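Grurnside opens kitchen recordings to outside labs

19/08/2020 – Grurnside today released the first part of Dedance, a set of 2396 short recordings of everyday counter work, meant for teaching robots to handle household things. Recorded in real kitchens, clutter left in. Each clip runs one task, start to finish, from head height.

Utensil holders were added in July. Whisks, wooden handles, hands reaching in from below – the kind of crowding that current models handle badly.
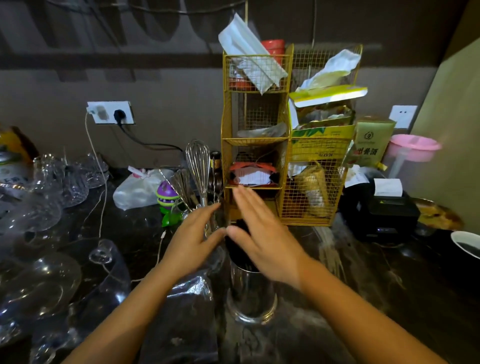
What's in the release

Clips from 11 homes, with written task labels. Another 200 clips are held back for testing.

"We asked people not to tidy up first," said Randa Masri, project lead. "Took some convincing."

Labs can apply thru the Grurnside site. Requests are answered in the order they come in, usualy within a week.

Press contact: Dinesh Nadar, Grurnside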